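A thread on "good practice" documents for small robot cells. I've read three in August and I have complaints.

The one that set me off is the Makbridge handling guide, 72 pages. Six of them deal with what a test report has to contain. The rest is definitions, a glossary of the definitions, and a form for requesting changes to the glossary.

Page 11 says a test "should be representative of expected use." Fine. Representative according to who? The guide leaves that to "the responsible party." In most shops I visit the responsible party is whoever was near the printer.

Then there's the number everybody quotes: 500 cycles without a fault. I asked Anisa Tuhumury, who sat in on two of the drafting meetings, where 500 came from. Her answer: "It used to be 300 and somebody felt that was low."

So 500 cycles. Of what? Same part, same start position, same hole? You can pass that with a decent fixture and a robot that has no idea what it's doing. I've watched it happen at a demo and people clapped.

Killian Pons argues that a bad number beats no number, and that a buyer needs something to hold a vendor to. I half agree. But a buyer who sees "500 cycles, passed" stops reading right there, and the vendors know it.
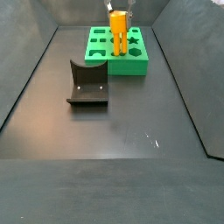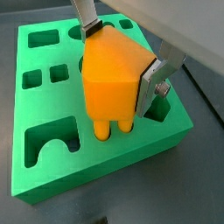
My problem with the acceptance wording is the word "inserted." The Makbridge guide scores a placement as good when the part is "inserted in the target feature," and it never says how deep, how straight, or whether the gripper has to let go. Take the orange piece in the second shot: one peg tip is dipping into an opening and the other is just above its own. Is that inserted? Half inserted? Two honest people with two clipboards will give you two different scores, and both of them can point at the guide.

What I'd want written down, in plain words: the part is released, the fingers are clear, the part stays where it was left, and its depth is checked with a gauge. Four checks. They'd fit on the back of the change request form.

And log the retries. The Prallska checklist lets a system try again "within reason" and count the final result. Within reason! I've seen a report where a clean pass hid a robot poking at the same hole for most of a minute. The pass was real, I suppose. I still wouldn't put it on a line.

Credit where it's due -- the Prallska people do ask for the start position to be changed between trials, and they want the failed attempts kept along with the good ones. Makbridge asks for neither. If you have to pick one of the two, pick Prallska and cross out the retry clause with a pen.

The third document was the Chong notes on guarding and stopping. Better written than the others, and short. My gripe is that it treats a gripper holding a part as a solved case. Stop the arm, fine, but does the grip stay closed or open up? With a light piece you may not care. With a casting over somebody's boots you care a lot. The notes say "per manufacturer guidance," and the manual I checked said "per local rules." Round and round.

Someone always replies that rules are only a minimum and good shops go past them. Some do. I've also been in plenty of shops where the minimum is laminated and taped to the cabinet and that's the end of the thinking.

A few of you asked whether to bother with the Flitel badge. It's a self-declaration. You fill in the form, you pay, you get a sticker. I have no evidence that it makes anything worse.

If you're buying, ask the vendor for the raw log and the rejected runs. Ask who reset the parts between trials, and whether that person nudged anything. If the answer takes longer than a day to arrive, write that down too -- it belongs in the file with everything else.

Anisa says the next Makbridge draft will have a definition of "inserted." She also says the page count is going up. I've asked for a copy and will post the wording when I have it.

We use cookies to remember your settings and measure traffic. Accept all | Manage choices

More from this author
Why I stopped trusting cycle counts
Reading a vendor test report with a red pen
Emergency stops and the parts they drop
Checklists nobody signs

Contact | Copyright, all posts belong to their author | Back to top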